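Flevau abre inscrições para oficinas gratuitas de cuidado com a roupa

Programa começa em maio, no espaço Zevwood, e ensina a lavar, remendar, dobrar e guardar peças do dia a dia

10 de março de 2026

A associação Flevau abre hoje as inscrições para a segunda edição de Roupa que Fica, um ciclo de oficinas gratuitas dedicado a tudo o que acontece com uma peça depois de sair da loja: a lavagem, o ferro, o botão que cai, a dobra, a gaveta. São 200 vagas, repartidas por turmas pequenas, e as sessões decorrem durante o mês de maio no espaço Zevwood.

A primeira edição esgotou depressa e deixou uma lista de espera que nos encheu de alegria (e de trabalho!). Muita gente chegou com um casaco de família ou uma camisa de cerimónia sem saber por onde lhe pegar, e foi a partir dessas peças que redesenhámos o programa.

"As pessoas pedem desculpa por trazerem a camisa amarrotada. Eu fico contente, é com essas que se aprende", conta Bimla Bajpai, coordenadora das oficinas. "Uma camisa branca ensina quase tudo o que há para ensinar: o colarinho, a carcela, os punhos, a maneira como o tecido guarda cada vinco."

A camisa volta, por isso, a ser a peça central do primeiro módulo, conduzido por Abhishek Maurya, alfaiate há 30 anos. Cada participante trabalha com uma camisa sua, primeiro aberta sobre a mesa e depois abotoada, e repete a dobra até as mangas ficarem certas atrás e o colarinho se aguentar direito. Quem quiser pode trazer mais do que uma, de tecidos diferentes, para comparar: o algodão obedece de uma maneira, o cetim de outra completamente distinta, e é um gosto ver a sala inteira a descobrir isso com as mãos.

O segundo módulo trata de nódoas e lavagem à mão. O terceiro, a cargo de Jyoti Pathak, é de costura simples, com bainhas, botões e remendos à vista, uma técnica que na edição anterior pôs várias turmas a ficar até depois da hora.

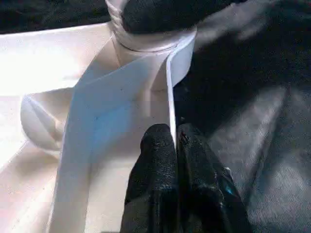

Um pano escuro por baixo da roupa branca ajuda muito nesta fase, quando se procuram cotões e pequenas marcas antes de dobrar. Todas as mesas de trabalho terão um, e haverá também escovas, ferros e tábuas à disposição. Linhas, agulhas e botões ficam por conta da Flevau, com o apoio da retrosaria Felomar, que ofereceu 2.000 botões para as sessões de costura.

No total estão previstas 41 sessões, de manhã e ao fim da tarde, com duas horas cada. Não é preciso saber coser nem ter máquina em casa. As turmas são abertas a maiores de 16 anos, e os mais novos podem vir acompanhados por um adulto inscrito.

As peças que os participantes queiram deixar no fim, já lavadas e arranjadas, serão entregues ao guarda-roupa comunitário Chaturvedi, que as distribui gratuitamente.

As inscrições fazem-se na receção do espaço Zevwood ou na página da Flevau, por ordem de chegada. Cada pessoa pode escolher um módulo ou seguir os três.

Sobre a Flevau

A Flevau é uma associação sem fins lucrativos que promove saberes domésticos e ofícios têxteis através de oficinas, encontros e empréstimo de material.

Contacto para a imprensa: Kiran Katiyar, comunicação da Flevau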